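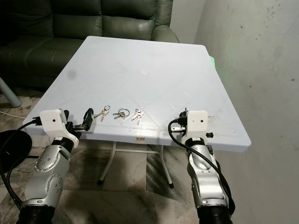

Key ring

A key ring, also called a split ring, is a small ring used to hold keys together. The term is also used for the whole set, meaning the ring together with its keys and anything else attached to it. A decorative or useful item hung from the ring is called a key fob or keychain, although in everyday American speech "keychain" often means the entire bundle.

Design

The common split ring is a length of flattened steel wire wound into a double loop, with the two ends lying flat against the coil. To add a key, the user pries up one end, slips the hole in the key's head over it and slides the key along until it hangs free. The spring of the metal closes the gap again. Larger rings are easier to open and leave more room for keys to turn, while small ones take up less pocket space and are often used for a pair of keys that belong to one lock.

Other types include the screw-lock ring, a single loop of cable or wire closed with a threaded barrel, and the hinged ring, which opens like a bracelet. The very large hinged rings once carried by jailers and hotel staff are seldom used now outside of theaters and museums.

Materials

Steel is the usual material for rings and is normally plated with nickel to prevent rust. Stainless steel costs more and does not need plating. Keys are most often cut from brass or nickel silver – an alloy of copper, nickel and zinc that contains no silver despite its name and color. Since both plated brass and nickel silver have a silvery look, keys for different locks can be hard to tell apart on the same ring. Colored plastic caps, paint dots and stamped numbers are used to mark them.

Attachments

Clips allow a ring to be fastened to a belt loop or bag strap and removed with one hand. They are made of metal or molded plastic. Plastic clips are light and do not scratch other objects, but the gate tends to weaken with use. Fobs may be leather, rubber, metal or cloth, and can carry an address tag, a bottle opener or a small flashlight.

Sets and storage

Households usually divide their keys into several small sets, such as one for the front and back doors, one for a shed or mailbox, and one of spares. Landlords and property managers keep a set for each unit and may be responsible for more than 200 of them. These are stored on hook boards or in locked cabinets, with a tag on each ring giving a code in place of the street address.

Collecting

Fobs and rings are collected as souvenirs and advertising items. In her guide to the hobby, Cadi Humphreys divides collections into fobs, rings and complete sets – a grouping other collectors have taken up.

See also

Carabiner
Key cabinet
Lanyard
Pin tumbler lock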